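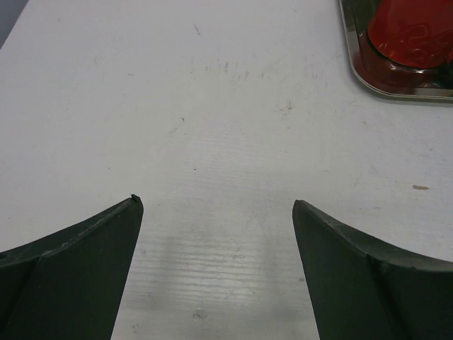
Work surfaces come up in nearly every unit of this course, and this week we deal with them on their own: what they are made to do, how they age, and how to look after them between uses. A surface is judged first by colour and finish, and the two are easily mixed up. A plain white tabletop can read as off-white in one part of a room and pale grey in another, and up close it may show a faint grain that you would miss from standing height. Write down what you see from both distances. In the survey sheets from November, most people recorded the colour and left the finish blank.

Terms for this session

Finish: how the top layer feels and how it throws back light. Use matt, satin or gloss.
Grain: any fine pattern or direction in the surface, printed or real.
Ground colour: the main colour, ignoring marks.
Wear: damage that stays after cleaning.
Soiling: anything that comes off with cleaning.

Wear and soiling are the pair that cause most trouble. Clean a small patch first, let it dry, then decide. Do not record a mark as wear until you have done this.

Cleaning order

1. Clear the table completely. Do not work round things.
2. Dry wipe with a soft cloth, back edge to front edge.
3. Damp wipe with plain warm water, folding the cloth to a fresh side for each pass.
4. Use diluted washing-up liquid only on what is left.
5. Rinse, then dry with a second cloth.

White tops show streaks less than dark ones, so look along the surface from a low angle before you call it finished. Scouring powder is not allowed in either teaching room – it dulls the finish, and a dulled top holds dirt.

Case notes

The Tasdale reading room and the Arkard workshop will be compared in the seminar. Tasdale has 428 tables on its list, all pale. Arkard has far fewer and they get much harder use. Read the Kernovside care sheet before you come, pages 2 to 5.

For the seminar

Bring one filled-in survey sheet for a table you use at home. Give the ground colour, finish and grain, then list wear and soiling separately.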